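Vikley Museum

The Vikley Museum is a local history museum in the town of Vikley. It holds material on the town's shipping trade, its mills and the families who owned them. The collection began with 427 items left to the town by the merchant Kimton family, whose house the museum still occupies. Admission is free except during the September fair.
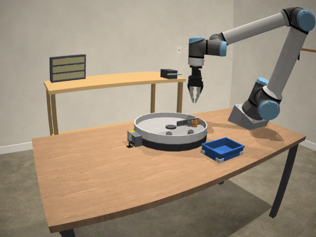

A robotic arm with a two-finger gripper.

Renaming and display changes

The museum was known as the Kimton House Museum until its trustees voted to drop the family name. Research by the historian Hiba Chidiac had shown that the family's money came largely from Pomare, a sugar estate where 300 people were held in slavery. The vote passed by a margin of 7 to 2. A marble portrait of the founder was moved from the entrance hall to an upstairs room, where it is shown with estate ledgers and shipping papers.

The change drew mixed reactions. Joelle Azar, then the director, said the portrait had been "moved up one flight of stairs, with the paperwork beside it." Elsa Sundqvist, a former trustee, resigned over the decision – she argued that the old name should have stayed on the building with a plaque explaining it.
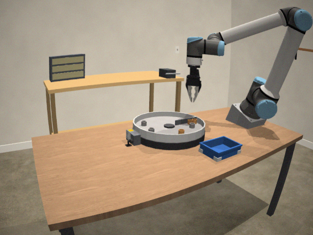 The ledgers are the most requested items in the collection, and 20 of the volumes can be read in the study room by appointment. Readers work at tables supplied by Husavov, a furniture maker in the town. They are plainer than the large table shown, with its medium-brown wood-grain top and dark legs, and each seats two people. Hussam Bataineh completed the catalog of the ledgers, and an index of the people named in them was added later by Eirlys Watkins. Copies of both are kept at the front desk.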